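Print this page | E-mail this tip to a friend

Workshop Tips: Recording Good Examples for a Learning Arm

If you have ever spent a whole Saturday guiding an arm through the same job and then watched the trained model fumble it, this page is for you. I love this work, I really do, and most of what went wrong for me in the first year went wrong at the bench and had nothing to do with the software. The tips below come from recording computer assembly jobs: memory sticks, processors, cards and drives, going in and out of old machines.

Start with one motion and give it a plain name. "Move the memory stick to the lower clips" is a job. "Work on the computer" is a whole afternoon of jobs, and if you record it as one long run you'll be chopping it up later with a cup of cold coffee next to you. I write the name on a strip of masking tape and stick it to the monitor before the first run.

Then decide where a run begins and where it ends. Mine begin with the fingers open and clear of the part, and end the same way. Pick your own rule, but keep it for the whole batch! 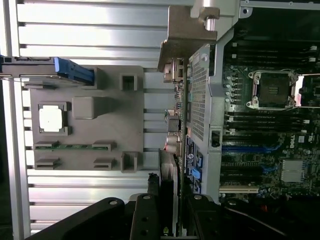 A practice tray is the best thing I ever added to the bench. You can learn the feel of a part on it before you go anywhere near a real board, and a slip costs you nothing but a few seconds. Ours lies on slotted aluminum rail right next to the open server, with gray clips for the memory strip and a square recess where the processor sits, so both kinds of practice are within easy reach of one another. If you print your own, leave the walls a little low the first time. You can always print them taller, and tall walls are murder on fingertips.

Keep an empty spot next to every full one. The arm needs somewhere to put things, and you need to be able to swap the start and the finish between runs. I do half a batch going one way and half coming back. It saves resetting by hand, and the model gets to see the part lifted out as well as pushed in.

Move things on purpose. This was the tip that changed everything for me. I used to line up the tray against a pencil mark before every run, very proud of how neat it was, and the first model I trained could do the job only on that pencil mark. Now I shift the tray a finger's width after each run, turn it slightly every few runs, and change the lamp when I change the batch. My old batch of 400 tidy runs did worse than a later one with far fewer runs and a lot more variety in it. I still find that exciting - all that improvement from nudging a piece of plastic!

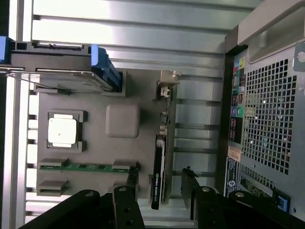 Shiny parts deserve a few minutes of your time before you begin. Look at the view from the wrist camera, and not just the one from across the room, and move your lamp until you can tell the edges of the part from whatever is behind it. A sheet of baking parchment clipped in front of the lamp softens the glare nicely (keep it well away from a hot bulb). Don't chase a perfect picture, though. Some glare belongs in the batch if there will be glare on the day you use the model.

Slow down at the last half inch. People guiding an arm tend to rush the end, the same way people rush parking a car. Come in over the slot, pause for a breath, then go down straight. If you miss, back off and try again without stopping the recording. A miss with a good recovery is worth keeping, and I tag mine with an R so I can find them again. A miss where I panicked and waved the arm all over the place goes in the bin.

Work in short sittings. I stop at 40 runs. Past that my hands get lazy and I start cutting corners without noticing.

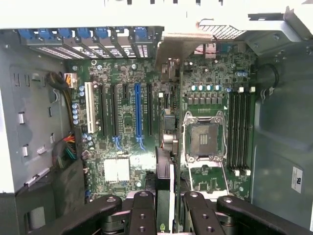
By Meinrad Danzer
Workshop Tips, August

Once the tray runs look good, go on to the real case. You'll find the walls are the hard part. Everything you learned about coming straight down is still true, but now there are cables to catch and a bracket to dodge, and the approach that felt natural on the open bench may not fit at all. Make a few slow passes with empty fingers first and don't record them.

Start with the slot that has the most space beside it. Leave the processor socket until you're comfortable. Those contacts don't forgive a dropped part, and I keep the cover on any good board until the moment I need it off.

Pull the power cord before you open anything, and give the machine some time to sit. Tuck loose cables back with a twist of paper-covered wire, then untuck one or two later in the batch for variety.

A few small things that don't fit anywhere else:

Wipe the fingertips between sittings. Dust makes them slide.

If you re-cover the fingertips, record a handful of new runs afterward. The grip feels different and the model will notice too.

Write down the bad runs while you still remember why they were bad. "Run 23, clip popped up" takes five seconds now and half an hour next week.

Watch one run from every sitting all the way through, at normal speed, the same evening. I once recorded 37 runs with the wrist camera knocked sideways and found out two days later.

Let someone else guide the arm now and then. Alois Stöckli guides with big lazy curves where I go in corners, and a model trained on both of us handles odd starting spots much better than one trained on me alone.

Print this page | E-mail this tip to a friend

Reader comments (4)

Lalow: The parchment tip worked great on my bench. Do you change the lamp in the middle of a sitting or only between them?

Meinrad Danzer: Only between, Lalow. I like each batch to have its own light so I can leave one out later and see what difference it makes.

Arano: I'd keep a few of the panicked runs too, in a separate folder. We use ours to teach new people what to avoid - they laugh, and then they do the same thing ten minutes later.

Wyss: Masking tape on the monitor! I've been losing sticky notes for a year. Trying this tonight with SATA plugs, will report back.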